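Wallness
Simulated rooms and demonstrations for wall-side pick-and-place

Product overview | What's included | Results | Requirements | Ordering

Wallness is a simulation pack for people who train manipulation policies and are tired of watching them fall apart near a wall. It grew out of a research question at Putov: how much does a policy lean on seeing the middle of a table, and what does it do when half of its view is filled with plain, flat paint? We got so interested in the answer that we kept building rooms, and at some point there were enough of them to share.

The pack runs on Dreltance, our scene runtime, and comes with 3000 demonstrations recorded across 14 room layouts. Each layout has walls, a floor, light gray containers and small colored objects. That's a short parts list on purpose. With so few things in the room, a change in success rate can usually be traced to the thing you changed, and we've found that wonderfully useful in daily work.

Why walls?

Most benchmark rooms put the interesting objects in the center of the view with plenty of clutter to steer by. Real rooms have corners, and a camera that moves with the arm spends a lot of its time pointed at very little. A policy that has only seen well-centered objects tends to drift when the target shrinks to a few pixels in one corner of the image. Some drift slowly along the wall. Others freeze. One of our early models turned in a slow circle until the episode timed out, every single time, and we still use it as a regression check.

So Wallness samples starting views that are hard to read. The near wall may cover most of the image. The seam between wall and floor can run at any slope, and it is often the strongest line available. We render at low resolution by default and keep the compression blocks in, so the policy learns from the same kind of rough input it will get later.

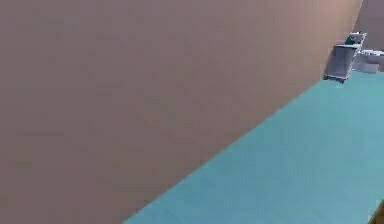

A Wallness view along the near wall, with a small green object at the rim of the far gray container.

Views of this sort are where the Leinonen method comes in, and it's the part of the project we're most excited about. Leinonen is a training schedule, included with the pack as a set of plain config files. It begins with starting views in which the target is easy to find, then moves the camera start farther off and at steeper angles as the policy improves. The schedule watches the success rate over the last 60 episodes and only moves on when that rate has settled. You can train without it, and the configs for a flat schedule are in the same folder for comparison.

What's included

14 room layouts, each with adjustable wall, floor and object colors
3000 demonstrations with images, arm states and gripper commands
Leinonen schedule configs, plus the flat baseline
An evaluation set of 498 fixed starting views
Scripts for re-rendering the demonstrations in new colors
A viewer for stepping through episodes

Results so far

We trained the same small policy twice, once on the flat schedule and once with Leinonen, and tested both on all 498 views. The Leinonen policy came out ahead overall, and the gap was widest on views where the wall filled more than half of the image. On easy, centered views the two were nearly even. We had half expected to pay for the hard cases with a drop on the easy ones, so this was a very good afternoon.

Color turned out to matter more than we had guessed. When the wall and floor were close in tone, both policies got worse, and they got worse in the same layouts. Our reading is that the seam works as a landmark — take it away and the policy has little to hold on to. The re-rendering scripts came out of this finding, and we would love to see someone push on it further.

Known limits

Lighting is even throughout, with no strong shadows cast on the floor. Textures are flat. Objects are rigid, and nothing in the pack rolls unless it is dropped. We have not tested transfer to a physical arm in any careful way, and the numbers in the evaluation report are all from simulation.

Requirements

Dreltance runtime, current version
One graphics card for rendering; training can share it
A Linux machine with Python installed

Ordering and access

Research groups can request the full pack through the access form, and we answer requests every Thursday. Teams that only want the evaluation views can download those separately without a form. A second set of layouts, with doorways and sloped ceilings, is planned for February.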